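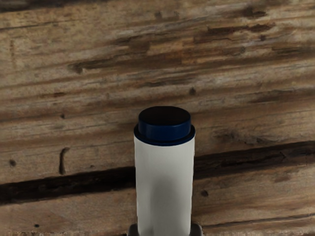 Storing stage costumes and props between shows

Most advice on looking after a small theater's wardrobe comes from people who sell boxes. I ran the costume and prop store for a touring music and dance group for years, and I have tried a lot of what gets recommended. Some of it works. A good deal of it is money spent to feel organized. Take liquids. Makeup remover, fabric glue and shoe whitener all end up in the same kind of container, a plain white bottle with a dark blue screw cap and no label anywhere on it, and then somebody dabs glue on a satin collar ten minutes before curtain. Write on the body of the bottle with a permanent marker, never on the cap. Caps get swapped.

Cedar blocks

They smell nice. I have never seen proof that a block or two hanging in a rack of wool coats keeps moths off them, and our worst moth damage was in a rack that had plenty of cedar. Clean clothes are safer. Moths go for sweat, skin and spilled food, and stage clothes have all of that. Wash or air everything before it goes away, and brush the seams and under the collars outdoors.

Vacuum bags

Fine for plain cotton and for a few weeks. Bad for anything with boning, feathers, padding or stiff net. We packed a carnival headdress in one after the October shows and it never got its shape back. The bags also lose their seal, usually the big ones first, so you pay for flat storage and get a lumpy pillow.

The vodka spray

Every dressing room swears by it: cheap vodka in a spray bottle, misted on the armpits of things you can't wash. I was ready to laugh at this one. It does help with smell if you let the piece dry fully on a hanger with air moving past it. It does nothing for stains, and it can mark silk and some dyes, so try it inside a hem first. Keep it away from open flames and hot lamps.

Numbered tags

Vivek Semwal, who did our lights and had opinions on everything else, talked us into an inventory with a number for every item. We got to 1,615 before the list and the shelves stopped agreeing. After that we tagged only the 435 pieces that belonged to a full outfit and let the loose scarves and belts live in open bins. I still think that was the right size of system. If a list takes longer to update than the thing takes to find, drop it.

Foam props

- Paint them with flexible paint or thinned white glue under acrylic. Plain wall paint cracks at the first bend.
- Don't lean swords and staffs in a corner. They take a curve over a summer.
- Hot glue lets go in a parked van. Use contact cement for handles, with the windows open.

Shoes

Newspaper inside damp shoes still beats any gadget I've bought. Change it after a few hours. Ink can rub off on pale linings, so use blank packing paper for those. I tried a heated shoe rack once and it loosened the soles on 3 pairs of dance shoes.

Plastic crates

Clear ones are worth a little extra because people look before they dig. Skip lids with wheels, dividers or clever hinges. The hinges go first - always in the rain, in my experience.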